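Oiling wooden chopping boards - what do you lot use?
Kitchen & Home > Looking After Your Stuff

keegan_sheehan
Right, daft question maybe. My mum gave me her old beech board when she moved and it's gone all furry and grey down one side. I've been told to oil it but every site says something different. Olive oil, mineral oil, beeswax, coconut... I've got olive oil in the cupboard so I'd rather use that if it's fine? Also do I sand it first?

MrsMertens
Not olive oil, please! It goes sticky and then it goes off, and you get that old chip pan smell every time you slice a tomato. Food grade mineral oil from the chemist, a couple of quid, lasts for ages. Sand first, yes, but only along the grain.

rakiya_a
Disagree a bit on the olive oil. My gran used it on hers for 40 years and I never once smelt anything. I think it depends how often the board gets scrubbed. If it's out and used every day it never sits long enough to turn. If it lives in a cupboard then fair enough, use something else.

MrsMertens
With respect to your gran (and I'm sure it was a lovely board) I've had to bin two that my husband Geert did with cooking oil. TWO. He still says it was the cupboard that smelt.

obinna_b
I'm with Geert, it's always the cupboard.
For the furry bit, wet it first with a damp cloth, let it dry right out, then sand. The fluff stands up and you take it off in one go. If you skip the wetting you'll sand it lovely and smooth and then it goes furry again the first time you wash it. Ask me how I know. I start with coarse paper if there are knife marks, then something finer.

keegan_sheehan
Thanks all. How long do I leave it to dry? It's a thick old thing and weighs a ton. And is one coat enough?

obinna_b
Overnight, stood on its edge so both sides get air. Not on the radiator! Mine cupped like a crisp. As for coats, I do three on a new board or a freshly sanded one, and after that just whenever it looks thirsty.

suleiman_o
I use the Gorkex board butter, the one in the little tin. It's oil and wax mixed. Smells nice, goes on with a rag, and water beads up on it for a good few weeks. It is 10 quid though, which for what it is... well. A tin's done me since October and there's still half left.

rakiya_a
Ten quid for wax, Suleiman! You can make it yourself. Melt one part beeswax into four parts mineral oil in a jam jar stood in a pan of warm water and stir it with a lolly stick. I got a bag of wax pellets for 5 quid and I've done my boards, my spoons, my sister's boards and the handle of the garden fork.

suleiman_o
Yes but then I'd have to melt things. I know what I'm like. There'd be wax down the cooker by teatime.

MrsMertens
Has anyone tried the Minex stuff? They had it by the till in our hardware shop and I nearly bought it, but the label only said "natural oils" and I couldn't find out which ones. My grandson has a nut allergy so I put it back.

obinna_b
Good call. Plenty of them are walnut oil. I wouldn't touch anything that doesn't list what's in it.

suleiman_o
On colour, since Keegan's is beech: pale wood does go a touch yellower once it's oiled. I like it, my wife doesn't. Something this sort of shade is what I'd call nice and light, and you still get a bit of the grain coming through:
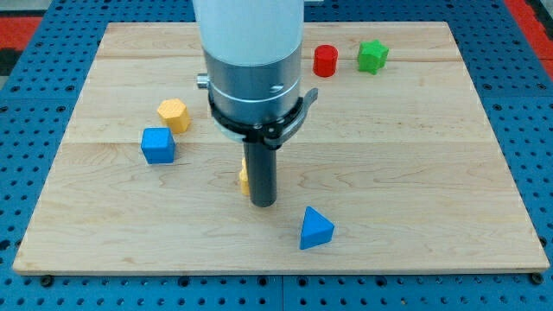 Pale board with a faint wavy grain

rakiya_a
Ooh I like that. Mine's nowhere near as light any more, it's had beetroot on it. Lemon and coarse salt shifts most of it by the way, rub it in with the cut half of the lemon and leave it ten minutes before you rinse.

MrsMertens
Lemon and salt is good for onion smells as well. I will agree with you on that one, Rakiya.

keegan_sheehan
OK, update. Wetted it last night, stood it on its edge, sanded it this morning out on the back step. It's come up 100 times better than I thought it would, there's proper grain under all that grey! First coat of mineral oil is on (sorry gran's olive oil) and it drank the lot in minutes. Is that normal?

obinna_b
Totally normal for an old dry one. Keep going till it stops soaking in, then wipe off whatever's sat on top. And do the edges, the ends drink more than the flat bits.

keegan_sheehan
Off to buy another bottle then.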